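Nearly a thousand goes at the same vase

9/1/26

I have spent a good part of my adult life avoiding housework and I am now paid by the hour to do it badly in front of a mirror.

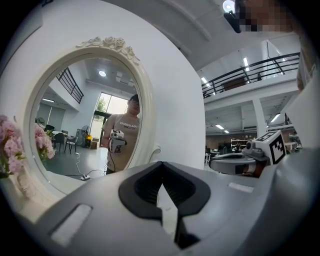
Thoroddsen wanted to know why a machine would learn from me of all people, and whether it wouldn't be cheaper to film somebody who was good at it. The short answer is that they have those people too. The longer answer took up most of a phone call and I'm not sure either of us enjoyed it, so I'm writing it down and will send the link to the next relative who asks.

The project is called Bradeck. What it wants is examples. You carry a gripper, you squeeze, the fingers close on something, you put the something somewhere else, you let go. That's one episode. Then you do it again from a slightly different spot with a slightly different attitude. A program chews through the lot and tries to work out what a sensible hand would do next, and I gather it isn't fussy about who the hand belonged to as long as the job got finished.

My tally since June stands at 3,381 episodes, of which 959 involve the vase. I don't want to talk about the vase. Of the total, 330 were thrown out at review, and I can tell you the colour I went when I read the notes. "Operator hesitates." Well, yes. "Object released early." Also yes. One said only "why", with no question mark, and I have thought about it more than I've thought about some of my birthdays.

Mirrors are their own category. Anything with a reflection in it gives the system two of everything, and it has to work out that only one of them can be picked up. My cat sorted this out in an afternoon, but my cat is not being asked to generalise. So we do a run of tasks near glass: move this along, turn that around, wipe here. You get used to seeing yourself at work, though I'd have worn a better shirt the first week if I'd known.

Things I'd tell anyone starting out:

Go slower than feels natural, then slower than that. My early stuff looks like I'm robbing the place.

Don't fix a mistake by pretending it was the plan. If you drop it, drop it, mark it, start over. The drops are apparently useful as long as they're labelled as drops.

Change your grip. I did 74 in a row from the same angle and was told, kindly, that I had made one example and 73 photocopies.

Stretch your forearms. I laughed at this too.

Last month they tried the model on a proper arm over at the Skatside office and sent the clip around. It reached for a cup, stopped just short, waited, and then went in from the left for no reason I could see. I go in from the left. I've always gone in from the left — my mother used to complain about it at dinner.

Next up is folding, at the Flolholm site, which is a longer drive but has better parking. Tea towels first. Fitted sheets are on the list for later in the year and I've already asked what happens if the operator doesn't know how either.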